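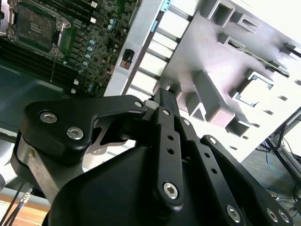 Open server chassis, Batora office.

Search this site Enter keywords Go

Fekete Song Archive: where we've got to
For Marisol Quintanilla, Pakton Fund
May 2, 2021

Hello Marisol,

We've had a good run since my February note! Veronika and I have now been through 1082 of the reel tapes and cassettes, and all of them have at least a title and a village against them. The labels were a nightmare (half of them just say "wedding" or "old lady, good voice") but Zoltán Veres grew up in the valley and can often place a singer from the way she says "bread".

The transcriptions are slower. We've got 58 songs written out in full, words and tune, and I'd hoped for more by now. The harvest songs have endless verses and everyone sings them in a different order, so we've stopped trying to pick a "proper" version and are simply giving each one its own page.

Money next. Tape boxes cost more than I'd put down, so I've moved a bit across from travel, which we've hardly touched. Is that all right with you? I can send the receipts.

Flollska have asked for 10 songs for their summer evening, and Krisztina Halász is keen to sing five of them herself, from the tapes her grandmother is on. I cried at the first run-through, I don't mind telling you.

Still to do: permissions from the last few families, and the lullabies, which I've been saving for myself.

All the best,
Marcela Hudec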